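Round bins vs. square totes for the hall corner
Forum > Tidying & Storage > Small Spaces

valkravets
Posts: 646
Okay, I finally got going on the back corner and I'm so happy with how it's coming along! Everything that used to lean or slide is getting a container. I'm starting with a big round one with a smooth pale rim (love that rim, no sharp edge to catch your sleeve on). Square totes are next on the list if I can find some that fit.
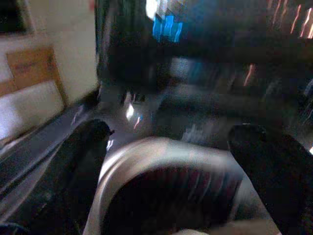
Round one, with the cream wall behind

The tan panel stays up for now. Has anyone else gone round in a corner?

ritosine_attic
Posts: 2503
Looks promising, but I'd go square. Round wastes the corner every time. I swapped all mine out in December and got a whole extra shelf's worth of space.

Baptiste Vidal
Posts: 400
Disagree with ritosine! Round is so much nicer to dig around in. Things don't wedge themselves into the corners, and you can spin it to get at the back. A dark inside hides scuffs too.

ritosine_attic
Spin it, sure, if it's half full. Try that with a bin full of boots.

valkravets
Ha, fair. Boots are going elsewhere. I'm planning on soft stuff only: scarves, tote bags, the picnic blanket. I also spent a good while on the bigger dark pieces, and I want to keep those where I can reach them without moving three other things first.

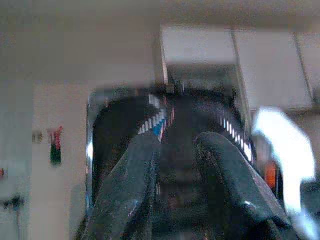

My rule so far is big and dark in the center, small and bright off to the sides, so my eye goes to the little things first. It's working great for me!

irkley_jo
Posts: 1173
I do it the other way, big things in front, or I forget I own them. But I love seeing a corner get some attention. Did you measure before you bought the round one?

valkravets
Nope! Held my arms out in the store and hoped. Will measure for the square ones, promise.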